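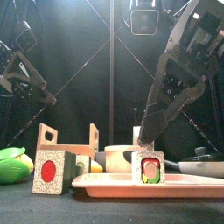
# Uncombe toy library to reopen in former Kaneck branch bank

Mar 10, 2025

The Uncombe toy library will move into the former Kaneck Savings branch on Sperling Street, ending five months without a permanent home.

The library lends toys, puzzles and play sets to families in the same way a public library lends books. It closed its old rooms in October after the building's boiler failed and the owner decided to sell. Since then, it has run a pickup service one afternoon a week from a church hall, with most of its stock in storage.

The town council approved a lease on the bank building at its last meeting. The lease runs for 3 years, with an option to renew. Rent was not disclosed, but the council said it would be covered by an existing grant for family services and would not require new money from the general fund.

The library has 548 items in its catalog. Play kitchens and toy cookware are borrowed more than anything else, followed by wooden blocks and train sets. Board games for older children are the least requested, and the library plans to sell part of that collection before the move.

Families can borrow up to five items at a time and keep them for three weeks. Those limits will stay the same. The yearly fee will also stay at $37 per household, and families who receive food or housing assistance will still pay nothing.

The new space is all on one floor, with a step-free entrance from the parking lot. The old rooms were up a flight of stairs, and parents with strollers had complained about them for years. The former teller area will become the lending desk. A side office will be used for cleaning and checking returned toys, a job that was done in a hallway at the old site.

The bank vault will stay where it is – removing the door would cost more than the rest of the work combined – and will be used for shelving. The door is to be fixed in the open position before the building is opened to the public.

Kurnetti Builders, which also did the repairs at the Uncombe swimming pool, has been hired for the work. It includes new flooring, lower counters and a second restroom with a changing table. The council expects the work to be finished by early summer but has not set an opening date.

Borrowers who still have items from before the closing can return them at the church hall during pickup hours. Late fees have been waived for anything checked out before the move from the old rooms. Missing pieces should be reported on the slip inside each box, even if the piece is small.

The library is not taking donated toys until it opens in the new building. It will accept shelving and plastic storage bins with lids – call the town office first to arrange a drop-off time.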